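Trameo Leaf Fleece Blanket: Review After One Winter and Part of a Summer

I bought the Trameo fleece blanket for the spare bed, where it was meant to lie on top of a quilted bedspread and give guests something warmer to pull up at night. It has ended up being used most days. The bed is also where the clean laundry gets folded.

The size I have is the middle one. The label says 155 cm on the short side, and on our bed that leaves a good strip of the bedspread showing. If you want full coverage down both sides, get the larger one. I paid 640 for mine at the Brunholm store in Erbridge. The same blanket was 638 online before shipping, so there was no reason to wait for a delivery.

The base color is cream. The print is large leaves in orange-brown, gray-green, brown and a grayish blue. I was not sure about the pattern from the store display, where only a folded corner was showing, but it works with brown bedding. The colors have held up. I wash it at a low temperature with no softener and hang it over two lines. 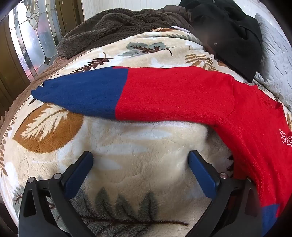
The blanket with a red and navy sweater on it, bedspread to the left.

The fleece is soft and fairly thick. It wrinkles a little where things have been lying on it and smooths out with a hand. Knitwear is the one thing I would be careful with. A red knit sweater left a fair amount of fuzz on the pale areas, and it took a lint roller to get it off. Cotton has not been a problem. Pet hair probably would be, but we don't have a pet to test that with.

The trim is the weak point. The edge is scalloped and brown, and on mine a short length of stitching came loose after the third wash. Siyabonga Mokgethi at the store offered an exchange, but I sewed it back by hand and it has stayed put.

Warmth is good for the weight. In August it is too much for sleeping under, so it gets folded down to the foot of the bed at night. I also looked at the Botha throw, which costs 1,575 and has a plain hem. It felt heavier in the store – better made too, I think – but not by enough to pay more than double for a spare room.

Four stars. I would buy it again in the larger size and check the trim before leaving the store.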